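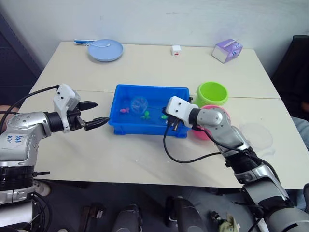 Protanham Astronomical Society
Observing Section, minutes of the meeting held Aug 16, 2026

Chair: Refugio Magaña
Minutes: Crisóforo Cárdenas

1. Minutes of the previous meeting
Approved with one correction. Under item 4, "visual magnitude" should read "limiting magnitude."

2. Perseid counts
Three observing sites reported. The Bowen field site logged 428 meteors over two nights, of which 50 were classed as sporadic. Cloud ended the second session early at the other two sites, and their counts will be filed separately without correction for lost time. Magaña asked that every observer record limiting magnitude at the start and end of each watch. Four report forms had only one value and will go back to the observers.

3. Video meteor camera
The all-sky camera at Bowen has recorded 2,706 triggers so far this year. Most have not been reviewed. A first pass suggests that aircraft and moths account for a large share. It was agreed to raise the detection threshold one step and compare the trigger rate over a full lunar cycle before making any further change.

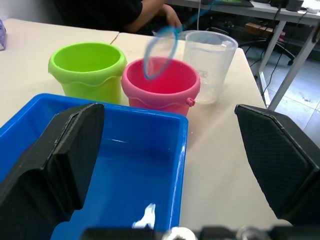
The clock on the capture computer was found to drift by up to two seconds between syncs. This makes the August tracks unsuitable for triangulation with the second station. Cárdenas will set the sync interval to one hour and keep a log of the offset.

4. Geminid planning
The December watch will be held at Bowen. Observers will work in pairs, facing north and south, with a break after each hour of effective time. Dew heaters are needed for all lenses. Some 20 members have asked to take part, and the field has parking for fewer cars than that, so sharing will be necessary.

5. Software
The meeting discussed moving orbit reduction from Brevetti to Prokix. The two give slightly different radiants for the same track, and the cause is not known.

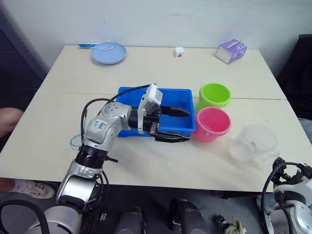
Magaña replied that no change should be made until both programs had been run on the same set of tracks with the same station coordinates. Agreed. Cárdenas will prepare the set from last year's Geminids.

6. Other business
The spare intervalometer is still out on loan. Return requested before the next meeting.

Meeting closed. Next date to be sent by email.

Contact the section | © 2026 Protanham Astronomical Society | Back to top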